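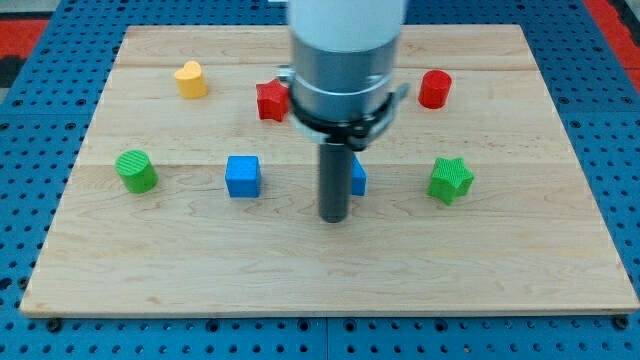

My sister in law sent me another one of those articles. The headline said that home robots are finally ready to do the dishes, and under it was a rendering of a smiling white thing with a plate in its hand. I have been getting articles like this for as long as I have had an email address. I still do the dishes.

I should say where I stand. I worked 19 years in a packing plant, first on the floor and later writing the schedules, and I have seen good automation and bad automation up close. I am not against the stuff. We had a stretch wrapper that I would have married. But I have a low tolerance for the word "ready", and I hear it a lot lately, so I want to write down what I think the state of things is before the holidays start and I stop posting for a month like I do every year.

Start with the shop floor, where the machines are supposed to have won already. They have won at some things. If the same part comes down the same belt facing the same way, a robot arm will pick it up all night and never ask for a smoke break. That was true when I started. What we could never get anyone to sell us, at a price the owners would sign for, was something to deal with the returns bin. You know the kind of bin I mean. Everything in it is a different size, half of it is in torn bags, there's a loose cap at the bottom and a wet label stuck to the side. A new hire could sort that bin before lunch on the first day. We had two outfits come in and quote on it, Maser and Vermeulen, and both of them asked the same first question, which was whether we could put the items in trays beforehand.

Well, sure. And who puts them in the trays?

I think about that question every time I see a robot demo. A lot of what gets shown is on the level of colored blocks on a board. A heart, a couple of cubes, a star or two, nicely spread apart on bare wood with plenty of room between them. I understand why. You have to begin someplace, and if the arm can't find a blue cube with nothing near it then it has no business in my silverware drawer. Blocks don't bend or leak. They are a good honest exercise for a machine the way scales are a good honest exercise for a piano student. My gripe is with the people who listen to the scales and sell tickets to the concert.

Because look at what a chore is made of. Take clearing the kitchen table after supper at my house. Before anything gets lifted, somebody has to decide what is trash. The napkin is trash. The folded paper next to it is a permission slip. There's a glass with an inch of milk in it that can be poured out and another glass with an inch of milk in it that a child is coming back for, and God help you if you mix them up. The forks are under the plates. The butter is soft. One of the chairs has a coat on it and the coat has to be moved before you can reach the bowl. I do all this while talking on the phone, and I am not a gifted man.

A machine has to get through every bit of that. Seeing the thing is one part, and they have gotten a lot better at seeing, I will give them that much. Grabbing is another part. Then it has to know how hard to squeeze, and what to do when the thing slides, and what to do when the thing it was going to set down has no place to be set down. And it has to do it all in my kitchen, which was last laid out by somebody in 1961 who hated elbows.

People tell me the cleaning robots already prove me wrong. I own one. It is an Asudby, the round kind, and it cost more than I told my wife it did. It does a decent job on the hall. In the living room it eats the fringe on the rug and then plays a little song until I come and free it. So before I run it I pick up the shoes, fold back the rug, lift the lamp cord onto the table and close the bathroom door. That takes me 7 minutes. I timed it because I was annoyed. The old upright does the whole room in not much more than that, and it doesn't sing. I am back to the trays, you see. I have become the fellow who puts things in the trays.

To be fair (my daughter says I am never fair on this blog) there are machines in the house that really did take a chore away. The washer did. The dishwasher did, mostly. The bread machine did for one winter. But the washer doesn't know a sock from a bath mat and has no need to. The people who built it didn't copy a woman bent over a tub, they made a box that shakes. All the parts of laundry that need hands are still waiting for hands. I carry it down, I sort it, I find the tissue in the pocket too late, I carry it up, I fold it badly. A few years ago there was a folding machine going around the news and I got interested enough to read up on it. You had to clip each shirt onto it by the shoulders. I can fold a shirt in the time it takes to clip one.

Then there's the money. A neighbor forwarded me the brochure for a kitchen helper arm from a company called Flollitz. It bolts to the counter. The brochure says it can stir, and it can pass you things from a rack, if the things are the ones that came with the rack. The price was $1,829 plus the rack. I have nothing against the company and maybe it is a marvel. But I already have a spoon, and the stirring was never what wore me out. Where is the arm that scrubs the pan afterward? Where is the one that wipes behind the toaster? I read the brochure twice looking for the word "wipe".

I'd like to be wrong, by the way. My knees are not good and I have a mother who is 2 towns over in a house with too many stairs. If a machine could pick her slippers up off the landing, only that one job, every single day without missing, I would buy it tomorrow and write a post taking all of this back. Slippers on a landing. They are soft, they are never in the same spot, one is usually upside down, and the cat sleeps on them. I don't think anything for sale right now can do it, and I'd be scared to let it try with her standing at the top.

So here is my test, for anyone who wants to send me an article. I don't want to see the robot do the chore. I want to know who set up the room, how many tries it took, and how fast the video was running. Tell me what happened on the try when somebody left a wet sponge in the way. If the piece answers those I will read it to the end, and I'll even be polite in the comments.

The plant, last I heard, still has two people on the returns bin. They got better lights over the table and a rubber mat to stand on. One of them told me the mat was the best thing the company ever bought - and I believe it, I stood on that concrete.

Next post will be about the gutters, which I also did by hand.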